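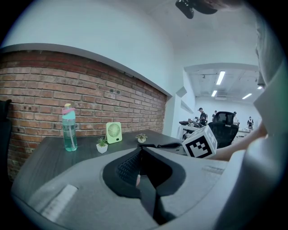
Section 6: Setting up the desktop

Applies to Hedberg single desks in open-plan rooms. Complete Section 5 (leveling the feet) before starting. Allow 38 minutes for a new desk. A desk that has been in use takes longer if cables have to be moved.

6.1 Clearing and cleaning

1. Remove all items from the desktop. Place drinks on the floor or on another desk while you work, not on the chair.
2. Unplug any fan, lamp or charger at the outlet. Do not pull on the cord.
3. Wipe the surface with a damp cloth and mild soap. Wipe again with clean water.
4. Dry the surface with a second cloth. Do not put electrical items back until the surface is fully dry.

CAUTION: Do not use scouring pads or solvent cleaners. They leave shiny patches on dark desktops, and these cannot be polished out.

6.2 Desk against a brick wall

1. Check the wall for loose mortar along the height of the desktop. Brush off any grit.
2. Push the desk up to the wall, then pull it back by the width of one finger. Plugs and cords must pass through the gap without bending sharply.
3. Press down on each front corner in turn. If the desk rocks, return to Section 5.

NOTE: Brick sheds dust for some time after cleaning or drilling. Wipe the rear edge weekly during this period.

6.3 Desk fan

Portable fans up to 267 mm in height may be used on the desktop. Taller fans must stand on the floor.

1. Set the fan on a flat area with its full base supported.
2. Turn the grille so that air does not blow directly at a neighboring desk.
3. Run the fan on its lowest speed for 2 minutes. If it creeps across the surface, fit the Kostimby non-slip pad (supplied in bag C).
4. If the fan has a charging cable, route it along the rear edge. Keep the cable clear of plant pots and drink bottles.

CAUTION: Switch the fan off before moving it or cleaning the grille.

6.4 Potted plants

Small succulents are suitable for desktop use. Large plants belong on the floor.

1. Check the base of the pot for a drain hole. A pot with a drain hole needs a saucer.
2. Place the pot where a sleeve will not catch the leaves.
3. Water succulents away from the desk. Let the pot drain before returning it.
4. Turn the pot a quarter turn at each watering if the light comes from one side.

NOTE: Succulents need daylight or a suitable grow light. Move a plant closer to a window if its stem begins to stretch.

6.5 Drink bottles

1. Use a bottle with a lid. Open cups are not recommended on desks with electrical items.
2. Keep the bottle at one end of the desktop, away from power strips.
3. Close or fold down the straw, where the design allows, before leaving the desk.

In case of a spill, switch off power at the outlet first, then blot. Do not wipe liquid toward the rear edge.

6.6 Chair clearance

1. Roll the chair back until you can stand without touching the desk.
2. Check that the aisle behind remains open.
3. On Jirnitz mesh chairs, lower the armrests if they strike the desk edge.

Continue with Section 7, Cable tray.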